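The Longest Encore in Saltness

26 July 2023
214 shares | 17 comments

The doors at the Lernon were supposed to open at seven, and by a quarter past the line had gone down the hill, past the shoe repair place and the bank, and was starting to bend around toward the water. Up to 900 people had squeezed into that sidewalk, which is a lot for Saltness on any night of the year, and they were in a very good mood (I should say that I was one of them, and that I had been humming since lunch). We had come to hear Skundura play together for the first time in eleven years, and if they wanted to keep us waiting a little longer, well, we'd had practice.

If you don't know Skundura, I envy you a bit, because you have the records still ahead of you. They are a four-piece who started out playing weddings and dances, and somewhere along the way they picked up an accordion, a very loud drummer and a habit of letting songs run on until everybody in the room was singing the chorus whether they knew the words or not. They made 2 albums. Then they stopped, without a farewell tour or so much as a note to the fans, and went off to raise children and teach school and, in one case, sell boats.

Debashish Sarkar, who sings and writes most of the songs, told me over coffee the next morning that there had never been a fight. "People want there to have been a fight," he said, laughing. "We were just tired! We had been in that van so long that I knew what everybody was going to order at every diner between home and Salinas."

We talked for most of the morning, and I'm afraid I let my coffee go cold twice. He is easy company, the kind of man who asks you as many questions as you ask him.

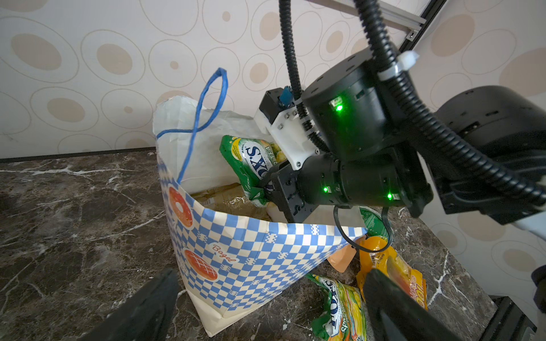

Blue-and-white checks and a bagel on the front of the bag.

The idea of a reunion came up in February, when the drummer found a box of old cassettes in her garage and sent one around to the others. On it was a rehearsal of a song none of them could remember writing. Sarkar played it in his kitchen over and over, and by the end of the week he had called everyone, and by the end of the month they had booked the Lernon, figuring they might fill the downstairs. All 2581 tickets for the three nights were gone before supper on the day they went on sale.

So there we were, and at last the doors opened, and at last the lights went down. They opened with the song from the cassette, which was a brave thing to do with a crowd that had come for the old favorites, and it went over beautifully. The woman next to me cried straight through it and then apologized, and then I started, so that was the two of us.

The encore was meant to be one song. It lasted 4, and then the accordion came back out by itself and played a waltz while people danced in the aisles and the ushers gave up trying to seat anybody. I walked home along the harbor with my shoes in my hand.

Sarkar won't promise a third album. He did say that the van still runs.

Contact us | Copyright 2023. All rights reserved. | Back to top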